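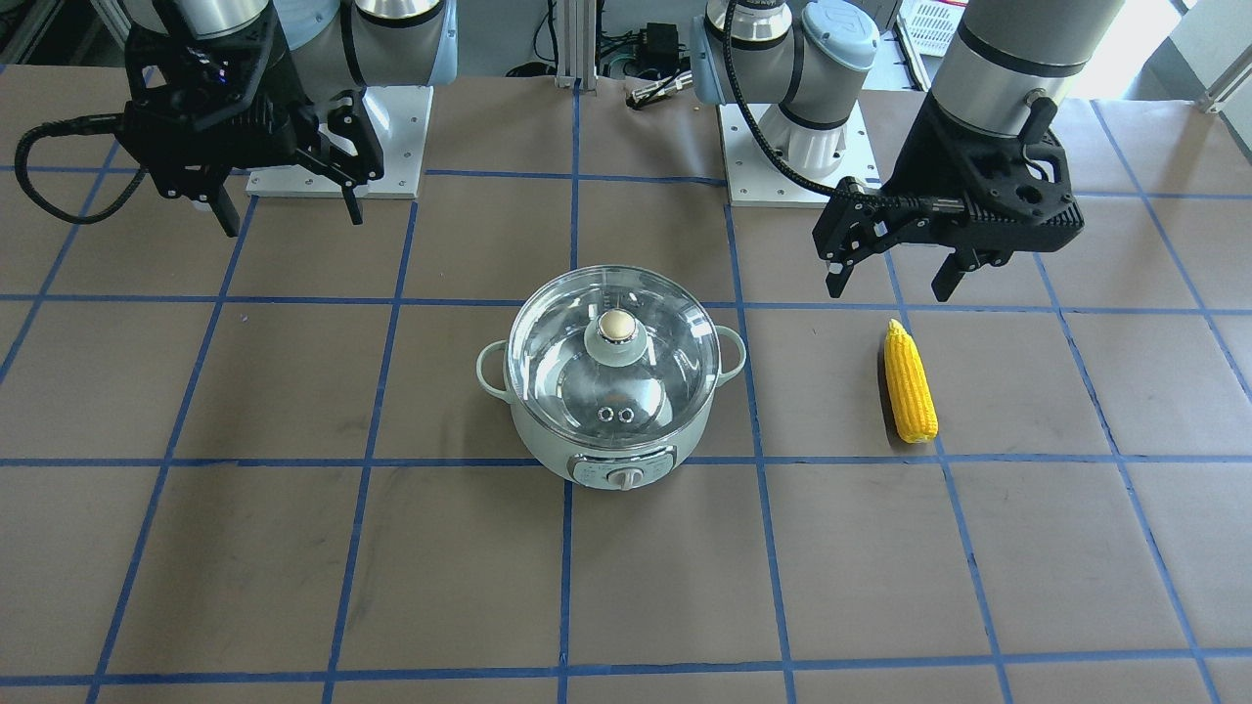

How to record a pot-and-corn task with two arms

I wrote this page for people who begin to collect demonstrations for a learning system and want one small task to start with. The task is easy to say: the corn goes into the pot and the lid goes on the pot, or the same in the other direction. With two arms it is a good exercise, because one arm can take care of the lid while the other arm is free.

At Juter we drive the arms by hand with the Serkari controllers and we save everything in Skilel. If you use other tools, the steps are the same, only the buttons have other names.

Step 1. Make the grid

Cover the table with brown paper and put blue tape on it in squares. The squares do not need to be perfect. They are for you, so you can say "pot on the middle line, corn one square to the right" and another person can build the same start. Write the start position in the session sheet before you touch the controllers. I forgot this in my first week and I had to throw away 12 recordings.

Step 2. Choose the start positions

Prepare 6 start positions for the corn and 4 for the pot. Change only one of them at a time. Turn the corn also: sometimes it points to the operator, sometimes to the side. If the corn always lies in the same direction, the model will learn this direction and nothing more.

Keep the dial and the handles of the pot in the same direction for the first set. Later you can turn the pot too.

Step 3. Check the wrist cameras

Open the live view of each wrist camera and close the gripper slowly near the corn. You want to see both fingers and the top of the corn at the same time. Shiny metal makes many reflections, and the corn can appear in them as a second yellow or brown shape. Do not try to remove the reflections. The model must see them also, if they will be there when it works alone.
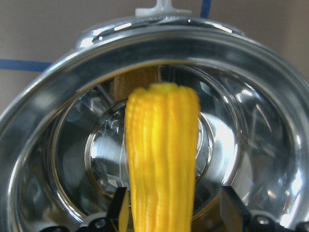

Wrist camera view with the corn at the gripper and polished metal behind it.

Step 4. Record one episode

Start with both grippers open and away from the pot. Press record, wait one second, then move. Take the lid by the knob and not by the rim. Lift it straight up first and only after that to the side, otherwise it pulls the pot with it. Move the corn with the other arm. Put the lid back, open the gripper, go up, wait one second again, and stop.

Do not hurry. A slow and clean episode is better for us than two fast ones with a lot of shaking. But do not stop in the middle to think, because long pauses are also learned.

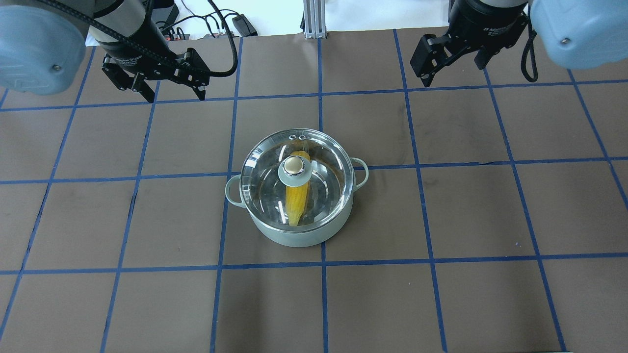 Forsyth Robotics Notes, by the page author

Step 5. Decide if the episode is finished

For the "corn inside" task we accept the last image when the corn is seen through the glass, the lid sits on the pot, and both grippers are empty and away from it. If one of these is missing, mark the episode as failed. Please do not delete it. Failed episodes go in their own folder and we use them later for the success detector.

Step 6. Look at the middle part

The difficult moment is when the lid is in the air. Play this part again at half speed and look from the head camera. The lid should be at the side of the opening, so the other gripper has a free way down. If the lid covers too much, the operator cannot see the corn well, and the camera cannot see it well too.

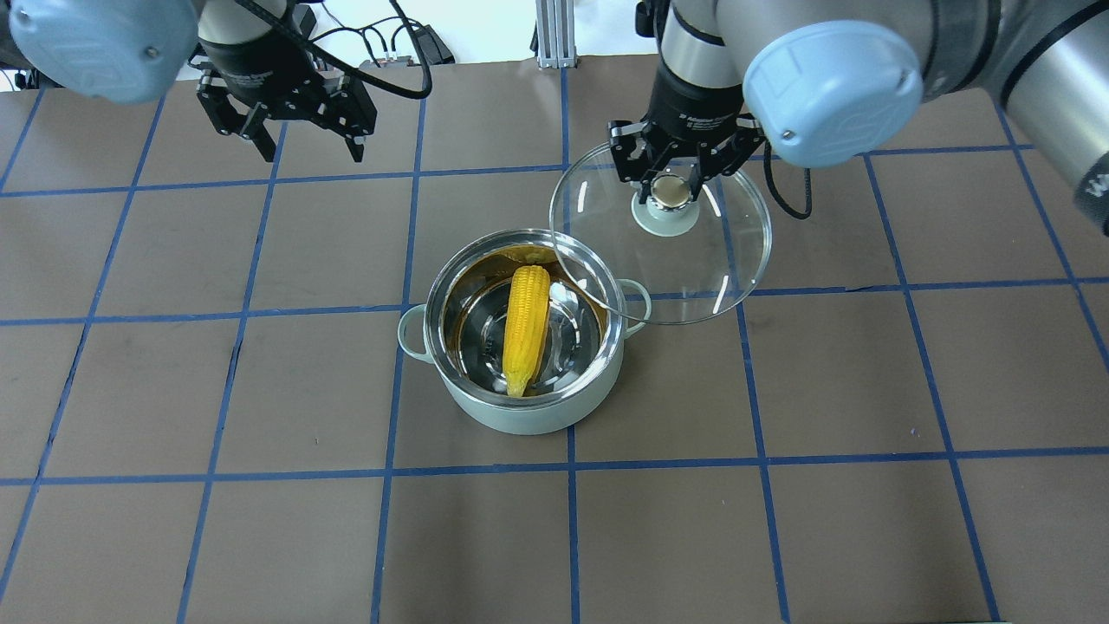 Right arm holds the lid by the knob, left gripper open.

Step 7. Name and upload

Use the task name, the start position number and the operator letter, for example potcorn_03_b. Upload at the end of each session. Our set had 970 episodes in March, and the ones with wrong names took me two afternoons to repair.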